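A Sunday among the coat racks: the Pisari open day at Vallgate

Posted in: Days out, mostly indoors 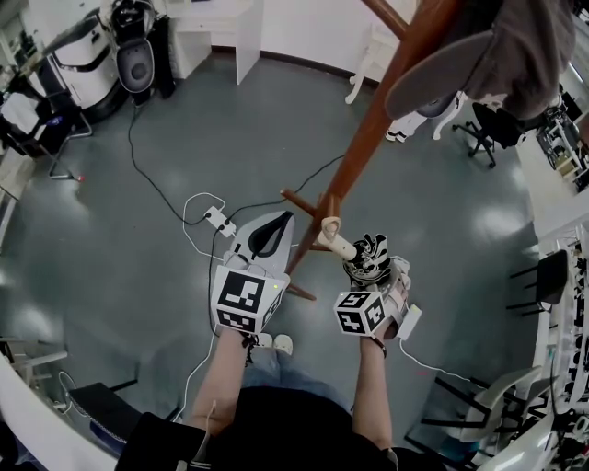
I should say at the outset that I went for the coat racks. Other people go to Vallgate for the canal, or the market, or the pub with the two fireplaces, and I have nothing against any of them. But Pisari opens its doors one Sunday a year, and I have owned a wobbly hall stand for long enough to hold opinions on the subject.

Pisari makes things you hang other things on. Hall stands, wall rails, a rather grim valet chair, umbrella tubs for people who still believe in umbrellas. The works is on the Costigan estate, past the tile warehouse and the place that does exhausts, and the signposting consists of one laminated arrow which had swung round in the wind to recommend the exhausts. I was not the only one to follow it. Four of us stood in a forecourt for some time being looked at by a man eating a sausage roll.

Doors opened at ten. There was a badge, a cup of tea and a talk from Merike Mägi, who runs the design side and had plainly been told to keep it to twenty minutes. She kept it to fifty. I enjoyed nearly all of it. Her subject was the peg, and how much can go wrong with one.

The trouble starts with the angle. Too flat and the coat slides off as soon as anyone shuts the front door with feeling. Too steep and you can't get the loop over it without looking, and people coming in with shopping do not look. Then there's the end of the thing. A sharp end pokes a neat little dent into the shoulders of your good coat, and you go to the wedding looking as if you've been picked up by a bird. A rounded end is kinder but needs to be fatter, and a fat peg won't go through the silly thin loop that comes in most jackets now. Merike feels strongly about the loops. She had brought a bag of them, cut out of charity shop coats, and passed them round.

She also told us that Pisari sold 3,327 hall stands last year, and that most of the complaints were about the floor. "People have a sloping hallway for thirty years and find out when they buy a coat stand," she said. I laughed, then thought about my own hallway, and stopped.

After that we were let loose. The turning shop was shut down for the day, which disappointed a small boy in ear defenders who had come dressed for noise, but we could walk between the lathes and pick offcuts out of a bin. I have three. I don't know what for. The drying room smelled wonderful, and I'd have stayed longer if a queue hadn't formed behind me of people who also wanted to stand and breathe in.

The hanging area was the part I had come for. You could try the stands with your own coat or borrow one, and the idea was to find out how each one behaved when loaded by an actual person with actual sleeves. I liked the tall wooden one in reddish brown best. It's a plain sort of object, a pole with pegs and legs, and it looks like the kind of thing an uncle would leave you. Somebody had slung a grey garment over the top of it, ignoring the pegs entirely, and I'd say that is how every coat stand in Britain is really used. You can work on your angles for fifteen years and the public will still treat the whole thing as a post.

Saskia Bright, who looks after the testing, was very good on this. She has stopped trying to make people use the pegs properly and now designs for what she calls the pile. A stand in an ordinary family house, by her reckoning, ends up carrying some 200 per cent of the coats anyone admits to owning. There's a winter layer at the bottom that nobody has worn since the children were small, then the dog's towel, then a tote bag with other tote bags in it. The lowest pegs take school bags, which weigh as much as a calf. Every new model has to put up with 4,000 hangings and unhangings before it is allowed in the catalogue. I asked whether she had a coat stand at home. She has a chair.

The floor in there is a grey-green epoxy with a terrific shine on it, and you get the ceiling lights back off it twice as cheerful as they went down. I mention it because I spent part of the afternoon watching a retired gentleman try to establish whether the stand he fancied was leaning, by crouching, and then by lying down. It was leaning a bit. He bought it anyway.

Lunch was soup or soup. The leek one was fine. Seating was on the returned furniture, each piece with a tag explaining what was wrong with it, so that you ate your roll while reading that your bench had been sent back for "creaking in a judgemental way". I thought mine creaked quite reasonably.

There was a seconds sale at 2, and this is where the mood changed. People who had been nodding politely about joinery all morning arrived at the shutter a quarter of an hour early and stood with their elbows out. A woman in a waxed jacket got the last of the double wall rails by simply sitting down next to it. I had my eye on a stand in the Pruvden range, the one with the wide base, marked down for a knot in the wood that I would have paid extra for. I got it, through no skill of mine. The person ahead of me had come on a bicycle.

A few notes for anyone going next year. Park by the tile warehouse and ignore the arrow. Take cash for the seconds, as the card machine only works near the window. Wear a coat you like with a proper loop on it, or Merike will want to discuss it. The toilets are through the packing room and up the stairs, and there is, I was pleased to see, a hook on the back of the door. It was loose.

My own stand is now up in the hall, on two folded beer mats, holding four coats, a lead and somebody's rucksack. The old one has gone to the spare room, where it has already got a dressing gown over the top.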